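3.2 Seed retention among growers of the Marar ridge gourd

The Marar ridge gourd is grown on small plots along the lower course of the river, where the soil is a dark silt over sand. Growers distinguish it from market types by its short neck, its soft ribs and the faint sweetness of the flesh when cooked without coconut. Earlier work by Murthy and Thampi recorded the name in household use but did not ask how seed was kept from one season to the next. The present section reports on that question.

A total of 432 households were visited between the end of the monsoon and November. Of these, 171 had kept their own seed in the previous season. The remainder obtained seed from relatives, from neighbors or from the Thursday market at Busa. Households were asked to show the seed where possible and to state which fruit it had been taken from. Where more than one person in the house took part in seed keeping, the answers of the older person were used.

The usual practice is to leave the second or third fruit of the vine to dry in place. The first fruit is eaten or given to the temple, and late fruit is held to carry weak seed. The dried gourd is then hung whole above the hearth, and the seed is not removed until sowing. Growers who had moved to gas stoves reported more loss to weevils. Several of them had returned to storing seed in wood ash, a method they associated with brinjal and cucumber.

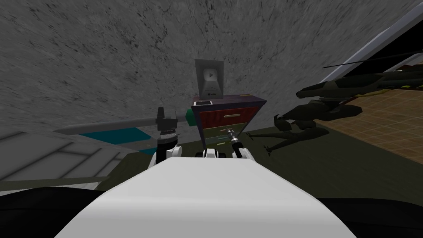 Figure 4. Simulated view with white robot body and arms

Crop Science and Horticulture

Opinions differed on whether the gourd keeps its character when grown elsewhere. Most growers in the river villages held that it does not. They described fruit from the same seed, planted on the red soil of the Trorach uplands, as bitter at the neck and coarse in the rib. Upland growers did not share this view and sold their fruit under the Marar name without complaint from buyers.

To examine the matter further, seed from a single river household was sown at both sites in plots of 50 vines each. Spacing, manure and the date of sowing were the same. Watering followed local custom at each site and was therefore not equal, a limit on the comparison that should be kept in mind. The two plots together gave 568 fruits of market size. Fruit from the upland plot was longer on average and had a thicker skin. Poduval and Adams, who scored the fruit for neck length and rib height, found that the two groups overlapped widely in both measures.

Taste was judged by growers from both areas, who were given cooked slices without being told the source. River growers preferred the river fruit more often than the upland fruit, but they were less certain of its origin than they had expected to be. Texture was the more reliable guide. The upland slices held their shape after cooking, and the river slices softened at the edges.

These results do not settle whether the difference lies in soil, in water or in the choice of seed fruit. Cross-pollination is a further concern. Market types are now grown within a short distance of nearly all the river plots, and only a few households bag the female flowers by hand. Baert has suggested that the practice of saving early fruit may protect the type to some degree, as the vines flower before the market varieties in neighboring fields. Flowering dates were not recorded in the present survey and will be collected in the coming season at the Lalteo plots.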